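Ring on dining table from hot dish, light gray top

We bought a Zerness dining table last January, the long one with the pale gray top. On Wednesday somebody set a casserole down without a trivet and now there is a cloudy white ring near one end. I tried wiping it with dish soap and it looks the same. The store says the finish is lacquer over veneer. Can I fix this myself or do I need to call someone?
Posted by Strachan_Dad

Njål Torvik
A white ring in lacquer is usually moisture trapped in the finish, and those often come out. Dark rings are a different problem. Put a dry cotton cloth over the spot and run an iron on the lowest setting, no steam, for a few seconds at a time. Lift the cloth and check after each pass. Stop if the finish feels soft.

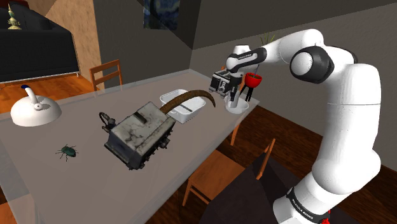
If the ring fades but doesn't go away, let the table sit overnight and try once more the next day. After that I would use a little paste wax on a soft cloth, rubbed with the grain if you can see any. Don't use sandpaper on veneer - it is thin and you will go through it.

ostum_mike
Mayo. Leave it on for an hour and wipe off. Worked on my mom's table.

PaulaK
I tried the iron on mine and made it worse, so test underneath first. I ended up paying $40 for a repair kit and the spot is still a bit shiny from the side. We keep a runner over it now. Also check your paperwork, mine had 2 years on the finish but heat damage wasn't covered.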